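## Preventa agrupada de gafas graduadas: informe del grupo

Autores: Hemi Rutherford y Willy Schouten

El encargo consistía en valorar si a una tienda pequeña le compensa vender monturas por preventa, sin almacén propio. Partimos del caso de Lornelow, que abre pedidos cada pocas semanas y compra al mayorista Arkier cuando cierra la lista. La idea nos la presentaron como muy ventajosa para todos. Después de revisar las cuentas, no lo vemos tan claro.

En la tanda de noviembre entraron 43 pedidos. De ellos, 19 llegaron con la receta incompleta, casi siempre sin la distancia interpupilar. El formulario no obliga a rellenar ese campo, y la tienda lo reclama después por correo, uno a uno. Ese trabajo no figura en el cálculo de costes que nos entregaron.

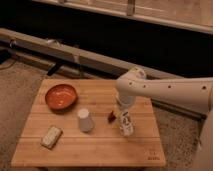
El segundo problema es el pedido mínimo. Arkier exige 200 euros por tanda y Lornelow reparte el envío entre los compradores, pero el importe final solo se comunica una vez pagada la señal. Las condiciones lo mencionan en el último apartado. Dudamos de que un cliente corriente llegue a leerlo.

Tampoco nos convence la encuesta de satisfacción. Contestaron cuatro personas, y el resumen habla de «acogida excelente». Sheena Cruickshank, nuestra tutora, nos pidió que la incluyéramos de todos modos; queda en el anexo B.

### Qué cambiaríamos

- Campo de distancia interpupilar obligatorio.
- Gastos de envío con un tope visible antes de pagar.
- Plazo de devolución de la señal si la tanda no se cierra.

Falta comparar con Vollov, que trabaja con existencias. Pedimos sus tarifas y seguimos sin respuesta.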